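About Us

Tirnbridge Snack Share is a small mail-order business run from two rooms on Rarna Street in Fusmont. We buy individually wrapped snacks by the case, sort them into mixed assortments and send them to homes, offices and classrooms. Most of what we carry is imported, and a good part of it comes from China.

We started with one box, called the Kamath after the street where we first rented space. It held candy and nothing else. Customers asked for savory items, so we added them, and the candy-only box is now one choice among 6. We keep 200 different items on the list and change part of it every April.

New items are tried at the tasting table before they go on the list. It has a cartoon tablecloth, a plate and a white plastic tray, and a mixed handful goes into the tray so that we can see how the packets look side by side. 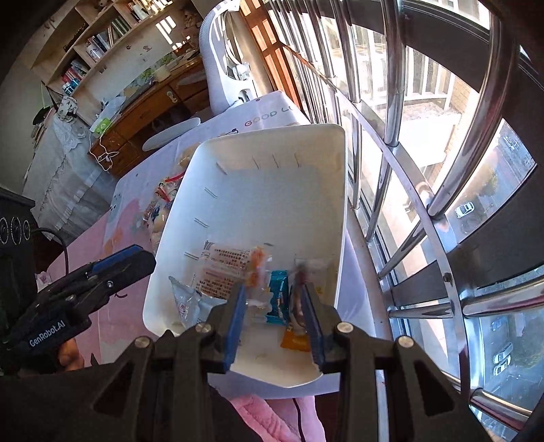 We look at size first. A box needs some small pieces to fill the corners and a few larger ones that people will notice when they lift the lid. Then we read the labels. Every box goes out with a printed sheet in English giving the name of each snack and its ingredients, and we do not list anything we cannot translate in full.

Wrappers matter to us as well. Each piece has to be sealed on its own, which lets a teacher or an office manager set out a bowl and leave it. We like clear wrappers for anything with a good color.

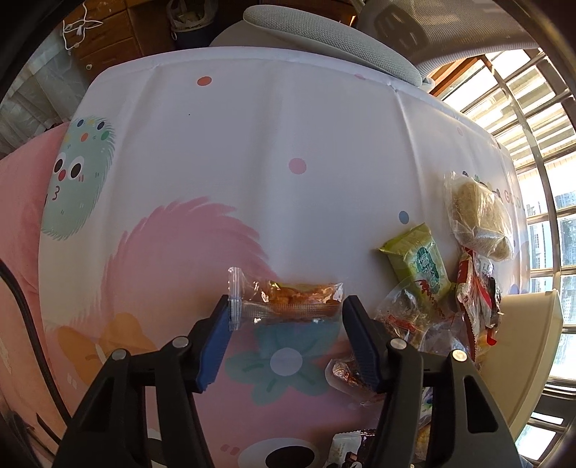
Seals are checked by hand at both ends. A packet with a weak seal is set aside and does not ship. If one gets past us, write to the office and we will replace the item or take it off your bill.

Last year we shipped 2,126 boxes, and 489 of them went to schools and libraries. Orders placed by noon leave the same day, Monday through Friday. We do not have a storefront, but local customers can pick up at the Rarna Street door by appointment. Please ring the lower bell.

For allergy questions, use the contact form and include the name of the box you plan to order.

Page last updated 18/10/2020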